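Home | Kitchen | Cleaning | Repairs | Storage | Contact

How to Clean Up and Re-Seal Scratched Wire Dish Racks

By Omar Mahasneh
Thursday, May 25, 2023

Print this page | E-mail this page

Coated wire racks rust where the coating has broken, usually at the welds and on the feet. If the rust is only on the surface, you can stop it with an afternoon's work and a day or two of drying. If a wire has rusted thin enough to bend with your fingers, buy a new rack. 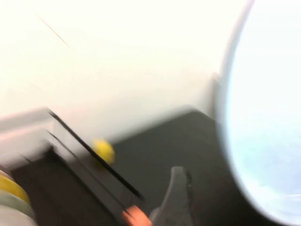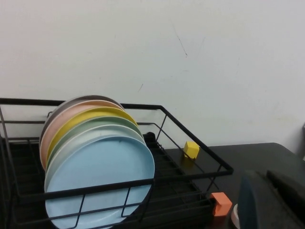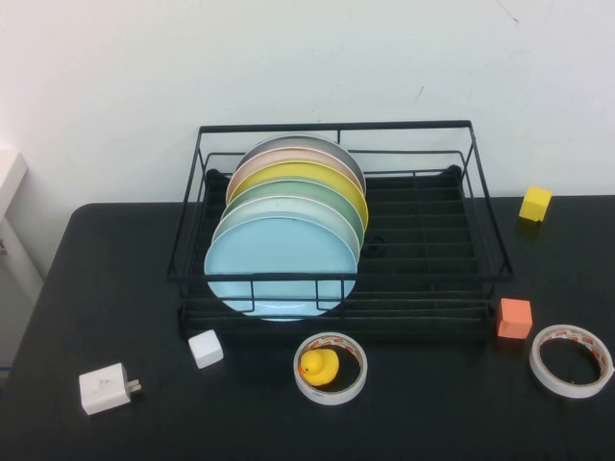

What you need: white vinegar, baking soda, an old toothbrush, fine sandpaper, masking tape, dry rags, and a small bottle of rack repair coating. I used Luvow in black. Gunura makes one too, but it came out shinier than the wire on mine. Check the label of whatever you buy and make sure it is meant for dish racks.

1. Empty the rack and take off the drip tray and cutlery cup if it has them. Wash everything in hot water with dish soap. Grease left on the wire will keep the coating from sticking.

2. Look for lime. In Mondcombe the water is hard and a white crust builds up on the lower wires by December of any year I skip a cleaning. Lay rags soaked in vinegar over the crust and leave them for 20 minutes. Scrub with the toothbrush and rinse. Repeat if you need to.

3. Turn the rack upside down on newspaper and check every joint. Mark each rust spot with a bit of tape. I found 11 on my old rack, most of them on the underside.

4. Make a paste of baking soda and water and rub it on the spots. Wait a few minutes and brush it off. Sand what is left until you see clean metal, then go a little way onto the sound coating around it. Loose flakes of coating should come off now. Don't leave them to lift later.

5. Rinse, shake, and dry with a rag. Let the rack stand overnight, or put it in the sun for around four hours. Water hides in the welds.

6. Brush on a thin coat. Two thin coats hold up better than one thick one, which sags and stays soft. Leave the time between coats that the bottle calls for. Mine said an hour.

7. Let it cure fully before it goes back into use. This may be a couple of days. Dry dishes with a towel in the meantime.

Feet: If the rubber caps are split, pull them off and clean the wire ends the same way. Replacement caps are sold by inside diameter, so measure the wire first. I got mine from Navaratnam Hardware in a mixed bag. Warm them in hot water and they push on easily.

Once the rack is back by the sink, tip out the tray each evening and wipe the bottom wires once a week. Steel wool and scouring powder will take the new coating straight off, so use a soft brush.

Print this page | E-mail this page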